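Stain removal folklore

Stain removal folklore is the body of household advice, passed on by word of mouth, printed hints and later websites, about how to take marks out of cloth, wood, stone and other surfaces with things already in the kitchen. Typical ingredients are salt, vinegar, baking soda, lemon juice, club soda, milk, bread, toothpaste and hair spray. Some of the advice has a plain chemical basis. A good deal of it has none that anyone has been able to show, and part of it makes the mark worse.

Scope and terms

The subject is usually kept apart from professional cleaning, although the line is not firm. Many tips now treated as folk wisdom first appeared in advertising leaflets for branded goods and lost the brand name as they were copied. Claims that a given recipe is centuries old should be read with care, as few come with a source, and the ingredients named in them were sometimes not sold in that form at the supposed date.

A "stain" in this literature can mean almost anything: a dye that has bonded with a fiber, grease sitting in it, a deposit of minerals on top of a surface, or a place where the surface itself has been eaten away. Most of the disputes described below come from treating these as one problem.

Salt and red wine

The best known tip is to pour salt on fresh red wine. Dry salt does draw up some liquid, as would flour, sand or a paper towel. The further claim, that salt "pulls out" the color, is harder to support. Blotting with a clean cloth removes liquid too, and leaves no grit to be rubbed into a carpet. White wine poured over red is a related tip, and whatever benefit it has is generally put down to dilution, in which case water is cheaper.

Club soda belongs to the same family. The bubbles are said to lift the stain. Supporters seldom compare it with tap water used just as quickly, and speed is likely to matter more than gas.

Vinegar and baking soda

Vinegar is a weak acid and is useful against lime scale. Baking soda is a mild alkali and a gentle abrasive. Each can be of use alone. Mixed together they foam, and the foam is often offered as proof that cleaning is taking place. Once the fizzing stops, what remains is mostly water with a little sodium acetate in it, a weaker cleaner than either starting material. The mixture stays popular all the same, perhaps because it is one of the few household methods that looks busy.

Vinegar also does harm in some places. Marble, limestone and other stones that contain calcium carbonate are etched by acid, and the dull patch that results is regularly mistaken for a stain and treated with more vinegar.

Marks on tables and counters

Hard surfaces have a folklore of their own. Pale rings on varnished wood are treated with mayonnaise, petroleum jelly, cigarette ash or a warm iron held over a cloth. The ring is commonly explained as moisture trapped in the finish, and gentle heat may help drive it off. Mayonnaise is said to work by its oil, though it is left on overnight in most versions, and some rings fade overnight without it.

Small brown spots are blamed on tea, coffee, rust or scorching, often with no attempt to find out which. The distinction matters. A tea spot on a sealed surface will normally come up with dish soap and water, rust calls for an acid, and a scorch mark is damage and won't respond to either. Toothpaste, recommended for all of them, is an abrasive. On a matte surface it can leave a shiny patch larger than the original spot.

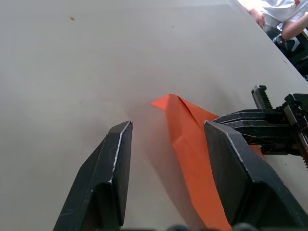

Skokari objected on the discussion page that this is too hard on toothpaste, which had cleared a tea spot from a kitchen counter in one go, and asked why a method that works should need a theory first. The objection is a common one. It rests on a single trial with no soap and water tried beforehand, so it can't show that the toothpaste was needed.

Attempts at testing

Serious tests are fewer than the number of confident lists would suggest. The Plovbridge household survey collected 80 separate tips from printed hint books and sorted them by ingredient. Its authors tried only the ones that could be repeated with measured amounts, and reported that instructions such as "a good splash" and "leave for a while" ruled out many of the rest. Plain water was used as the comparison. In 5 of the wine and coffee trials the recipe did worse than water - a result seldom quoted by the websites that cite the survey in favor of vinegar.

The Verbeke trials, begun in March of the following year, looked at cotton only. They found that the delay before treatment had more effect than the choice of kitchen ingredient. Critics pointed out, fairly, that the cloth was new and unwashed, and that 2 samples per recipe is a thin basis for any ranking.

Neither project dealt with old stains, which are what most people want help with.

Safety

Some recipes in circulation are dangerous. Chlorine bleach must not be mixed with vinegar or other acids, as this gives off chlorine gas, or with ammonia, which produces chloramine fumes. Hydrogen peroxide and vinegar should not be stored together in a closed bottle. Tips of this kind keep turning up in copied lists, sometimes with the warning dropped along the way.

Persistence

Several reasons have been put forward for the survival of weak advice. Many fresh spills come out whatever is done to them, and the credit goes to the last thing applied. Failures are rarely written down. The Dristirik collection of reader letters on housekeeping contains long runs of praise for methods that contradict each other, such as hot water and cold water for the same blood stain - cold is the usual advice, as heat can set the protein.

See also: Laundry; Home remedy; Lime scale; Wood finishing

Last revised 27/05/2019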